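Taltar bets its snack launch on a pop-up, and I got in early

24th October

So I spent my lunch hour at the Taltar pop-up on Karus Street, and I have thoughts! If you missed it, Taltar is the crispbread brand you used to find only in gas stations, and it's trying very hard to be noticed by people who buy nice crackers for parties. The agency behind the push is Pleltix (they did the Oprea tea trucks last year, which I loved and my editor did not).

The idea is pretty simple. You walk in, pick a flavor, and record a ten-second crunch in a little padded booth. The best crunches get stitched into a radio spot that airs in December. By the time I left, the screen by the door said 472 crunches recorded, mine included. It was not my finest work.

Pleltix told me they're hoping for over 3000 before the doors close, and there's no paid TV at all this time. The money is going into the booth, the radio spot and 600 sample boxes mailed to people who already follow the brand. I kind of like that. The old campaign with the singing toaster ran forever and I still couldn't have told you what it was selling.

My one gripe is the line. There are only 4 flavors on the counter and people were taking ages to choose (go with the rye and dill, seriously).

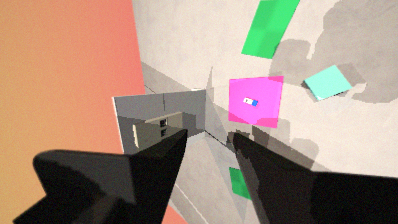
If you want to go

The pop-up is free, you don't need to book, and it's open from eleven until six. Bring water. Crispbread is dry!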